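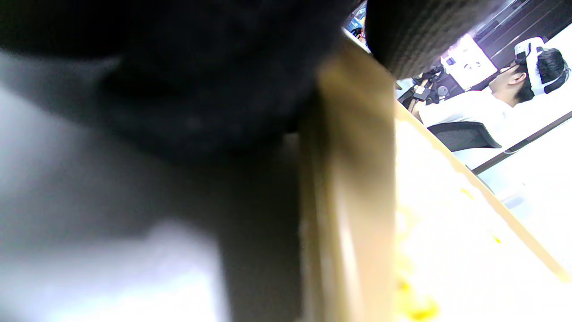 Thread: Wrist pose drops out near the table, policy learns the jump
Board: Teleop and imitation > Software

kestrel_ajax
We're on the Gakska tracking stack, 80 Hz pose from the headset, resampled to 40 for training. Whenever the wrist goes low over the table the pose freezes for a few samples and then snaps. The replay looks fine by eye but the trained policy has picked up a twitch at that same height. I've tried a median filter and a one-euro filter. Neither gets rid of it. Has anyone dealt with this in the logger instead of cleaning it up afterwards?

mudlark
Look at the tracking state flag before you filter anything. In Gakska the pose keeps publishing when the flag goes to predicted, so you're smoothing made-up values into the real ones. Drop those samples and mark the gap.

kestrel_ajax
Flag wasn't being logged. It is now. Will report back.

Levente Jakab
Disagree with dropping. If you cut samples out of the middle of an episode your action chunks straddle the hole and the labels are wrong on both sides. We interpolate gaps of up to 110 ms and throw out the whole episode past that.

mudlark
Interpolating rotation through a contact is how you get a tool going through a tray. Fine in free space, not at the surface.

Levente Jakab
Then split the episode at the gap. I still wouldn't leave a hole in it.

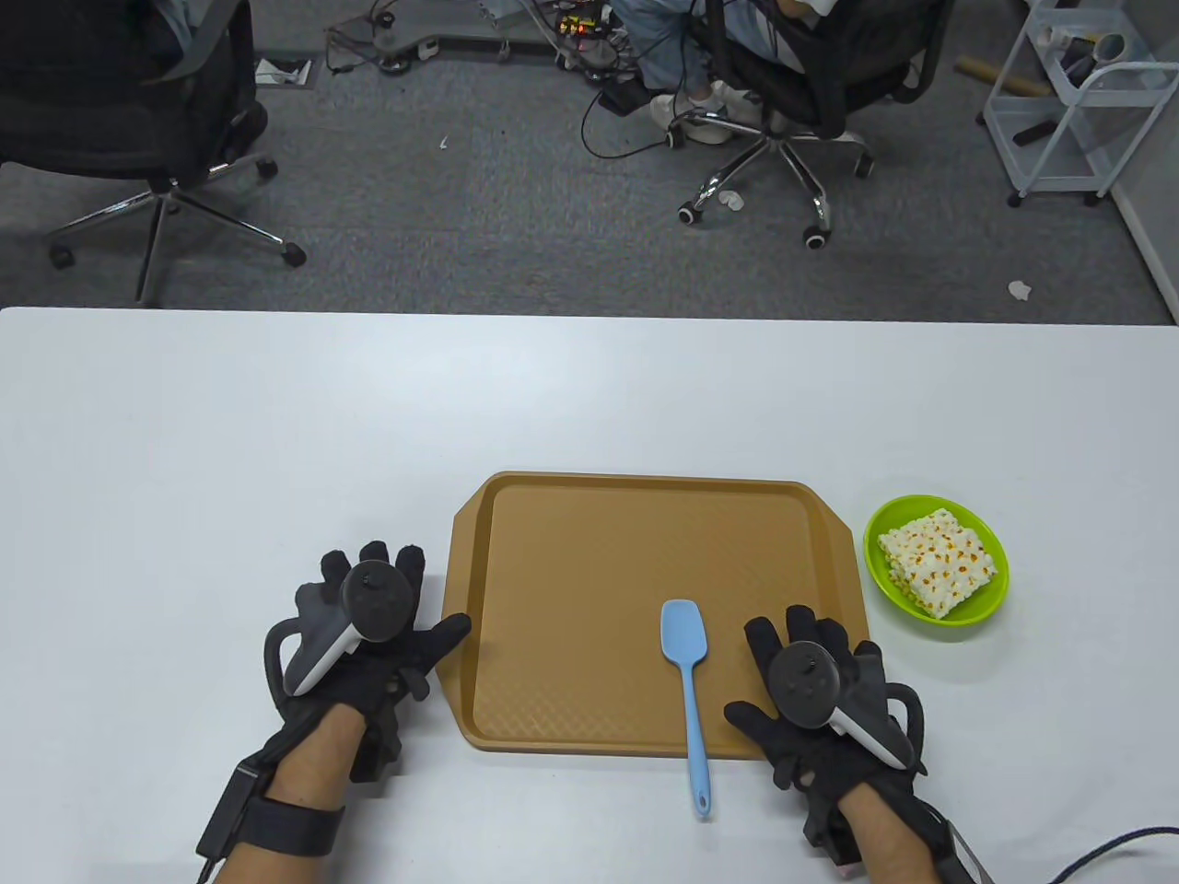

kestrel_ajax
Flag logged, and mudlark was right about predicted poses. Most of the bad samples are at the pick, when the hands are palm down and low. For a thin target like the blue spatula lying on the tray, a snap at that moment puts the recorded fingertips on the wrong side of the handle and the label is useless. I've gone with splitting at the gap for anything near the surface and interpolating everywhere else. The threshold is a height above the table plane, set in the config.

sorrel88
Is your table plane from calibration or fitted per session? Ours drifted after somebody re-ran the room setup and the threshold ended up below the tabletop, so it never fired.

kestrel_ajax
Calibration, once. I'll move it to per session.

mudlark
Check the clocks too. On Kassab the camera stamps are at arrival and the pose stamps are at capture. We were 2 frames out for most of September and blamed the filter the whole time.

Levente Jakab
Seconded. Tap the table at the start of each recording and line up the wrist acceleration peak with the image. It takes no time and you can script the check.

kestrel_ajax
Retrained on the split data. The twitch is smaller but still there when it approaches from the left. Haven't done the tap check yet. Config is up on the Trirnemmont branch if anyone wants to look at the threshold logic.

sorrel88
Your height test uses the wrist frame, not the fingertip. With the palm tilted those are different heights. Line after the plane load.

kestrel_ajax
Yep, wrong frame. Fixing it tonight.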